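How to budget for hand-held grippers before you buy (and what we missed)

Quick one, because three people have asked me for the spreadsheet and the spreadsheet is a mess. This is the order I'd do it in next time. Not an expert. Did the Wustgate order, did the Casto one, got one of them mostly right.

Step 1. Write down the job first

Before any catalogue. One page, plain words. What gets picked up, where, by who, how many hours a day. Ours said "everyday objects, on tables, people carrying the gripper by hand, recordings used to train the arm later". That one line killed half the quotes we'd collected. Too heavy, or bolted to a bench, or needed a cable to a cart.

If you can't write the line you're not ready to spend. Go back and ask whoever wants the data.

Step 2. Decide how many units

People always start with price. Start with hours. Work out how many hours of recording you need, divide by what one person can stand doing in a day, then add spares. We went for 4 working units and 2 spare. Spares felt greedy at the time. They got used.

Do not count a spare as a working unit halfway through the project. Tempting. Then something breaks and you've got a person standing there being paid to hold nothing.

Step 3. Price the bits that wear

The gripper itself is the easy line. Soft pads are the one to watch. Ribbed pads are good on slippery stuff but they're a consumable, same as printer ink, so put them on their own line and not under "misc". Ask the supplier:

- price per pair, and price per pair in bulk
- do they come off with screws or are they glued on
- lead time in a busy month (ours was July, terrible)
- can you print the backing plates yourself if you have to

Mounting blocks too. Get the screw size in writing and buy a bag of them at the hardware store. Cheap. We ordered 200 and I regret nothing.

Step 4. Budget for the room

Everyone forgets this. You need floor space, tables at a sensible height and decent light, and some of that costs money. Look for a room that already has big tables before you price up new ones. Table-tennis tables do the job nicely, wide and flat, and you can spread things out well apart so the person has to reach. A bottle up close, a cup off to one side, books and paddles further back. Different distances in the one setup, no extra spend.
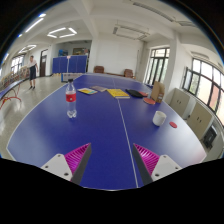
Ese Bashir reckons I've got the room line too low. Hire is never just hire, you pay for the setup hour and the pack-down hour as well, and if you're sharing the space with anyone you should put in a bit for storage so the kit isn't going home in someone's car every night. Put the room down at double the hourly rate and be pleased if you come in under.

Fair point, and I've changed our template to match. Storage was the one that stung us.

Step 5. Objects

Small line but it needs to exist. You want a range: clear plastic, ceramic, card, fabric, flat things that are hard to get a finger under. Most of it can come out of cupboards. Set aside some cash for replacements, things get dropped, and keep the reciepts in one envelope. Books are good value from the op shop. Buy a few thicknesses.

Step 6. Get quotes that can be compared

Send every supplier the same page from step 1 and the same list from step 3. We had 27 emails back and forth with one firm purely on account of us changing the question each time. Our fault. Ask for delivery, training, warranty and spare pads as seperate lines. If they send a single lump figure, send it back.

Oyelaran and Jusolari both went on our shortlist. Can't tell you which is right for you. Depends on the weight your people can hold and how fast you need parts.

Step 7. Trial before the big order

Buy or borrow one. Run it for a full shift with the actual people. Weigh up:

- sore wrists by the afternoon?
- can left-handers use it
- how long to swap a pad, with a timer going
- how long to copy the recordings off

That last one turned into a budget line of its own. Storage drives. Put them in from day one, plus a backup set kept in a different building.

Step 8. Hold some back

Keep a contingency and don't tell the whole team how much it is. Release it after the first month, not before. By then you'll know if you're short on pads, people or drives. For us it was drives, then people.

Template has tabs for each step. Mared Ellis has the current copy, the one in the shared folder is old and the totals on the pads tab don't add up. Will fix when I get a minute.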